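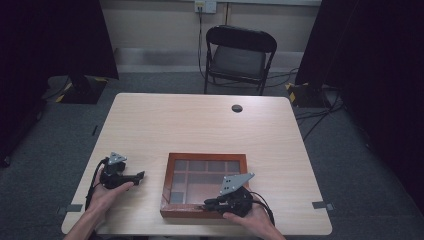
Ticket 546
Subject: Fladum display case, lid does not close down fully at the front left corner
Opened by: Jennylyn Macapagal
Bought from: Naylor, the shop in Kerkgate
Status: Closed

First message, 09:20

Good morning,

I have bought from you the flat Fladum display case with the glass lid and the small compartments inside. It is for my collection of buttons and thimbles, which I want to show at the Drindness craft fair in February. The wood is beautiful and I am happy with the colour, so please do not read this as an angry message.

My problem is with the lid. When I lower it, it comes down nicely on the right side, but at the front left corner it stays up a little. If I press with one finger it goes down. When I take the finger away, it comes up again. The gap is thin, I can put a postcard in it but a coin does not go in. For thimbles this is perhaps not important, but some of my buttons are old and covered with fabric, and I do not want dust on them.

I also hear a small click from the glass when I open the lid quickly. I don't know if the two things are connected.

What I tried already:
- I took out everything from the compartments. The gap was the same.
- I turned the case around on the table. The gap stayed with the same corner of the case, so I think the table is flat enough.
- I cleaned the edge where the lid meets the box, with a dry cloth. No change.

Should I bring it back to the shop, or is there something I can do at home? The case is still under guarantee, I have the receipt.

Kind regards,
Jennylyn Macapagal

Reply from Naylor support, 11:05

Dear Jennylyn,

Thank you for the clear message, it saves us a lot of questions. We usually see one of three causes with this model: a partition that stands too high, a hinge screw that is not fully in, or a lid frame that has twisted. The first two can be put right at home. For the third we would exchange the lid.

Please do these checks in this order and write down what you find:

1. Open the lid and lay a straight ruler across the top of the box, from the left side to the right side. Move it slowly from back to front. It should touch only the two outer sides. If it rocks on something in the middle, a partition is too high.
2. Look at the hinge screws. The heads should be level with the metal.
3. Hold the lid half open and look along the front rail with one eye, the way you look along a plank of wood. Tell us if it looks straight.

Please don't plane or sand anything yet.

Customer, 14:30

Thank you for the quick answer. I had to wait until the afternoon for good light.

Check 1. The ruler rocks. It happens near the front on the left side, but only there. I marked the place with a piece of paper. One of the thin partitions stands up a little more than its neighbours. When I push on it with my thumb it moves down a tiny bit and then stops, so I believe it is not completely in its slot.

Check 2. On the left hinge one screw was standing out. I could feel it with my nail. I turned it by less than half a turn with a small screwdriver and it is now level. I stopped there, as I was afraid to break the wood.

Check 3. I lifted the lid and looked along the front rail, then along the back one, and then I did it again from the other end. To me they look straight. There are a few small light scratches on the face of the front rail, but they do not bother me and I am not asking for anything about them.
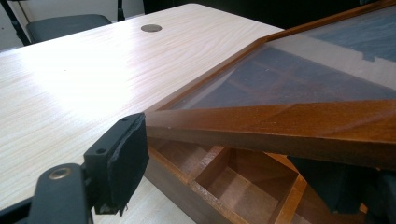 It is not easy to judge the glass, as it reflects so much. I tapped very gently at each corner with my finger. Three corners sound dull. The fourth one, at the back on the right, makes the click I wrote about. So perhaps the click and the gap are two different problems.

After the screw was tightened I closed the lid again. The gap is smaller, but it is still there.

One question: may I pull the partition out completely? I do not see any glue, but I am not sure.

Reply from Naylor support, 15:10

Yes, you may. The partitions in this case are not glued, they are slotted into each other and into the sides. Please pull straight up, and hold the partition that crosses it with your other hand so that it stays in its place. Look into the slot before you put it back. There is often a crumb of sawdust or a splinter at the bottom, and a wooden toothpick is the best tool for it.

If it still stands high after that, rub the bottom edge of the partition a few times on fine sandpaper. Never the top edge, this is the one that people see.

About the click: the pane is held with thin strips on the inside of the lid, and at one corner the strip is probably not tight against the glass. It is safe. You can put a narrow piece of felt or thick paper between the strip and the glass. If you prefer that we do it, bring in the lid only. It weighs some 900 grams, so please wrap it in a towel and carry it flat.

Customer, 17:45

I am reporting the result.

The partition came out without trouble. In the slot there was a small curl of wood, very thin, almost like a hair. I took it out with the toothpick. I put the partition back and pressed with my thumb until it stopped. The ruler still rocked, but much less than before. Then I used the sandpaper on the bottom edge, 40 strokes, and I checked with the ruler in between. I admit I was slow with it - wood that is gone does not come back.

Now the ruler lies flat and the lid closes on all four corners. I tried the postcard at the front left and it does not go in any more.

For the click I cut a strip of felt from an old hat. The first piece was too thick and I could see it from above, a dark line along the glass, so I took it out. The second piece I split in two layers with my nails and used just one. I opened and closed the lid several times and heard nothing.

Two more things that you may want to tell Fladum. The instruction sheet says nothing about the partitions being loose parts, and I would have done this in the morning if I had known it. Also, the drawing of the hinge on the sheet shows a different hinge than the one on my case.

I do not need an exchange. You can close the ticket from my side, but please let me know if I should put something on the wood. The room is heated and the case will stand there until the fair.

Reply from Naylor support, next morning, 09:50

Dear Jennylyn,

Very good, and thank you for the note about the sheet. We have passed on both points.

You don't need to put anything on the wood. Wipe it with a dry cloth, and clean the glass with a damp one. Please spray the cleaner on the cloth and not on the pane, or it runs under the strips and leaves a mark that is difficult to reach. Keep the case away from the radiator. If the air in the room is very dry, below 40 per cent on a humidity meter, the partitions can shrink a little and feel loose in the slots, but they tighten again in spring.

For the trip to Drindness we advise you to pack the thimbles separately and fill the compartments when you are there. Tie a cotton ribbon around the case to hold the lid down, tape can take the varnish with it.

The guarantee is not affected by the sanding, as you did it on our advice. I have written this in your record.

Customer, 10:15

Thank you, I will use a ribbon. Please close the ticket.

Internal note
Cause: wood shaving in partition slot, front left, and one raised screw in left hinge. Separate: loose glazing strip in lid, back right. All solved by customer at home. No parts sent. Instruction sheet reported to Fladum for wrong hinge drawing.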